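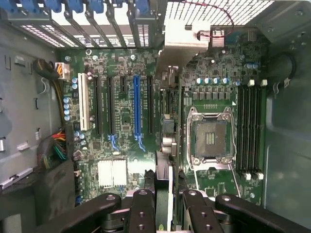

Wanted: bench hand for old office computers, part-time, starting in August

Rullum takes in desktop towers that offices no longer want, strips them, sorts what comes out, and puts the good parts back together as machines for people who would like one. Last year that meant 1,972 towers. This year there are more, and the shelves have stopped being amused.

We are looking for a person with steady hands and a tolerance for dust of uncertain age. The post is 61 hours a month, spread however you and the bench can agree on, mornings preferred. The bench gets grumpy after 4 p.m., and so do we.

What you would be doing

Most of the job is opening cases and taking things out in a sensible order. Drives, memory, cards, processor, each into its own place in the tray. Then the same again in reverse, with better parts. You will lay a great many towers on their sides. You will meet the same style of blue plastic latch over and over, and form opinions about it.

You would also label drives before they go to the wiping shelf, keep the parts log up to date (Zevon, our inventory program, is older than several of the computers), and sweep up screws. A screw on the floor is a screw you will need by lunchtime.
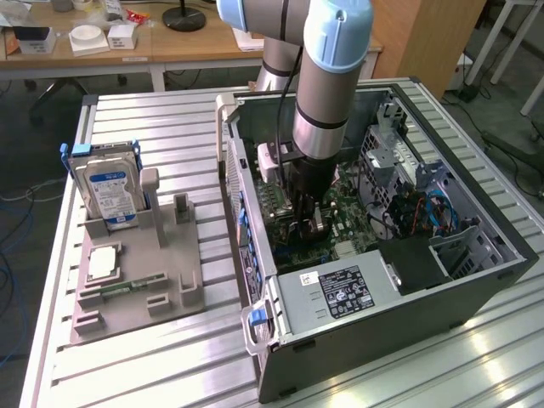 Words: the Rullum workshop

What we would like from you

You should know a memory slot from an expansion slot, or be willing to learn it in your first week. You should be able to lift a processor out of its socket without humming nervously. Experience with power supplies is welcome as long as it has taught you to leave them shut.

No degree is needed. If you have fixed a relative's computer and are still on speaking terms, put that near the top of your letter – it tells us more than a certificate.

We don't need a person who is passionate about cables. We need a person who will route them so the side panel closes.

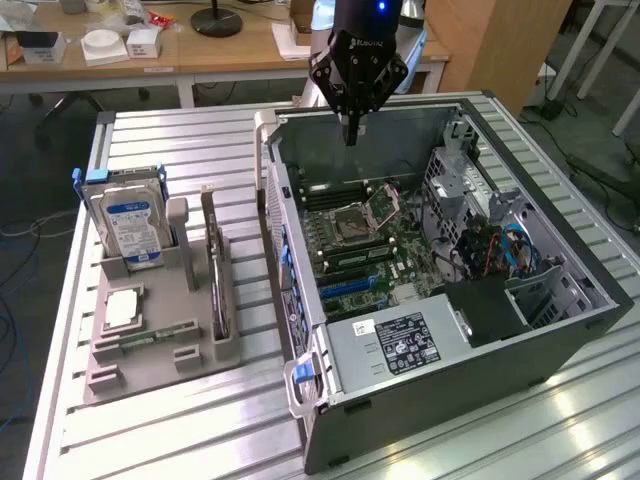 Socket open, processor and memory in the tray.

What you get

An hourly wage, reviewed after your first 300 hours. Paid breaks. A stool that goes up and down, though not always when asked. Coffee from the Fenovwood bakery downstairs, and first refusal on anything headed for the recycling cage. Take fewer monitors home than you think you want.

The workshop is on the second floor of the Cosgrove building. There is a freight elevator, so you won't be carrying towers up the stairs.

How to apply

Send us a page about yourself and the last thing you took apart, including whether it went back together. Leave it at the front desk or drop it in the workshop mailbox by the end of July. We will ask a few people in for a paid trial of 80 minutes at the bench. Bring reading glasses if you use them. The print on those boards is small and has not improved with time.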